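4.2 Why cockles settle where they do at Atby
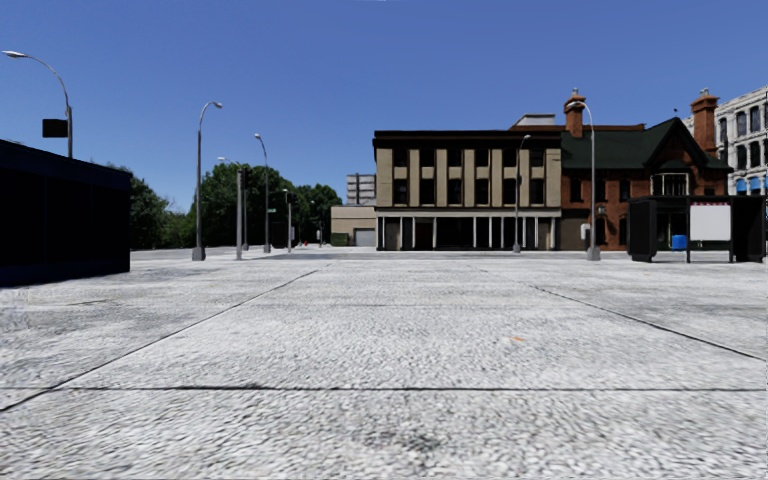 Figure 3. Open paved ground with trees beyond (computer rendering).

What decides whether a young cockle stays on a mudflat or moves on? Mostly the grain of the sediment and the speed of the water just above it, with the number of adults already living there a close third.

We came to this part of the study expecting grain size to explain nearly everything, and we were delighted to be proved wrong. The Atby flats are a lovely place to ask the question. Within a short walk you pass from firm rippled sand at the Whitelaw channel to soft mud on the Stusum side, and the cockle beds run across the whole of it. Hand gatherers have worked both ends for generations and will tell you that the Stusum cockles are smaller but come back sooner after a hard season. Our samples agree with them on both points.

Cores were taken on 50 plots, all at low water, and sieved on site. In total we measured 1,876 cockles, from newly settled spat up to animals well past landing size. Spat were most plentiful on muddy sand in the middle of the flats, where the ebb slackens behind the old oyster bank. Pure sand near the channel held far fewer, even though the adults there were the heaviest we found anywhere - some of them wonderful animals, thick in the shell and very cleanly ringed.

The effect of adult cockles was the real surprise. On plots with a moderate number of adults, spat did better than on bare ground of the same grain. Where adults were packed close together, spat were scarce. We think two things are going on at once. A scattering of adults roughens the bed and slows the water enough for larvae to drop out, while a dense bed filters so much water that many larvae are probably taken in before they ever reach the bottom. Separating the two will need flume work, and we would love to see someone take it on!

Plots raked by hand in the previous season are of special interest to managers. We had 3 groups of these, on different ground, and in 2 of them spat numbers were higher than on the unraked plots beside them. The third group lay on the softest mud, where raking seems to leave the surface loose and easily carried off by the tide. It would be unwise to read this as a case for raking in general. What it does suggest is that one closed season applied to the whole of the flats may be a blunt tool, and that the mud and the sand could be managed on separate calendars.

Some caution is needed. All cores come from a single year, and settlement in cockles is famously patchy from one year to the next. The Pester creek, which drains the northern edge, was running high in September after heavy rain, and the low salt levels there may have killed spat that would otherwise have been counted. We have left the creek plots in the analysis, but the main pattern holds without them. Crab and bird feeding was not measured at all - a gap we felt keenly each time we reached a plot and found the oystercatchers already at work.

Growth rates for the same animals, read from the shell rings, are given in section 4.3.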